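17 Jan 2021

**Storage corner report, Ilaria Villa (with Darius Ciobanu)**

So, our half of the project was the storage corner, and I'll admit I wanted the paint job instead! Bouchra got that one. Darius and I got shelves.

The problem when we started was that the molded parts lived wherever people put them down. The white shells come as a left and a right, and they look so alike that Yaroslav once spent a whole afternoon sanding the wrong one (sorry, Yaroslav, it had to go in the report). They're also shiny and they scratch if you stack them, which we had been doing since the fall.

Our first plan was foam slots. We priced them at Evholm and it came to 600 for the full set, and our budget was 100, so that was the end of foam slots.

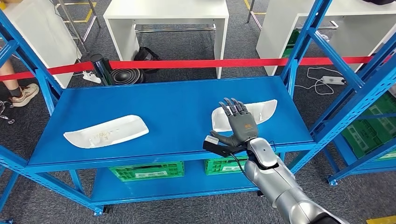
Plan two was just giving the parts more room. The blue rack has a lip along the front of the shelf, so a curved part can lie there without sliding off, and we keep a good gap between the left one and the right one. Nothing goes on top of them, ever. The green crates stay on the shelf underneath, and small stuff goes in those.

We tried it for 2 weeks in January. Darius kept the list and wrote down 6 times when a part ended up somewhere else, mostly on Fridays when everybody's rushing for the bus. I think bigger labels would help, the handwriting on the shells is pretty faint. Bouchra says she has leftover paint we can use for marking the shelf, so that's what we're doing next.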